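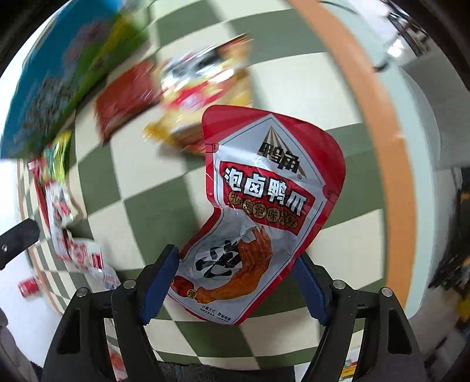 Food Packaging and Everyday Design
Handout 4: How a package talks
Instructor: Analyn Barredo

Welcome back! Last time we went through the materials (films, foils, board, glass) and I promised we would get to the fun part, the printed surface. Please read this before class and bring one package from your own kitchen, empty and rinsed. Anything goes, a soup can, a flour bag, a candy wrapper.

1. The front panel

Designers call the side that faces the shopper the principal display panel. It has a very short time to do its work. A shopper walking down an aisle is pushing a cart, thinking about dinner and maybe keeping an eye on a toddler, so the front panel has to say what the thing is before it says anything else. Look at how the lettering is ranked. There is usually one name in big type, one smaller line under it, and then a picture of the food or of something that stands for it.

The picture is where I could talk all day! Illustration and photography do different jobs. A photograph says "you will get this." A drawing has more room to play, and it can push the shine on a glaze or the curl of steam much further than a camera would. Snack makers love drawings for that reason, and so do cereal makers, who have been putting characters on boxes for generations.

Try this at home: hold your package at arm's length and squint. Whatever you can still make out is what the designer cared about most. Then turn it upside down and squint again. I do this in grocery stores and I get looks, but it works every time.

2. Color

Color is partly habit. Within one country, shoppers learn that a certain color of milk cap means low fat, or that a certain chip bag means salt and vinegar, and they get quite cross when a brand changes it. Cross a border and the code may be different. Red and yellow turn up all over the snack shelf because they are bright and warm and hold up under store lighting. Green often gets used for "plain" or "fresh," and black for "fancy."

Remember the tea company case from February? Nellevora moved its mint tea from green to dark blue, and customers kept picking up the wrong box. The blue was lovely. It also said "bedtime" to everyone who saw it. Pirjo Jääskeläinen, who led the redesign, kept the blue and added a wide green band at the top, and I think the second version is better looking than either of the others. Her sketches are in the course folder and they're a joy to page through, especially the ones with the crossed-out leaves.

3. The box behind the package
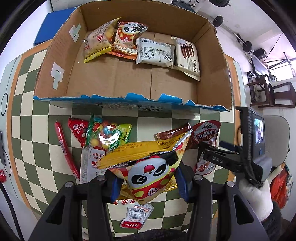 We tend to forget the outer carton, and it deserves some love. A pouch has to travel in something. The trade splits packaging into primary (touches the food), secondary (groups the units together) and transport (moves the groups around). One box can do more than one of these jobs. A display carton is shipped closed, then opened along a perforated line and set straight on the shelf, where its front edge becomes a little billboard.

Corrugated board is a beautiful piece of thinking, by the way. A wavy sheet is glued between two flat ones, and the waves act like a row of tiny arches. Press on the flat face and it gives. Stand the same piece on end, with the waves running up and down, and it will hold far more than you expect. We'll test this in class with squares of board and a stack of textbooks, so mind your toes.

4. The back panel

Ingredients, weight, storage advice, maker's address, dates, bar code. Fitting all of it onto a small pouch is hard, and fitting it in two languages is harder. The Bañez cookie wrapper we'll look at carries 684 characters on its back, in English and Spanish, and you can still read it without glasses. Notice the spacing between the lines and how the bold words guide your eye.

For next class

Write 700 words on the package you brought. Cover the ranking of the type, the color choices and one thing you would change. Draw your change, even if you can't draw.

Read chapter 13 in the Mellalum reader, and skim the part on inks.

If you missed the Bornley print shop visit, borrow someone's notes. The part on how four inks make every other color is needed for Handout 5.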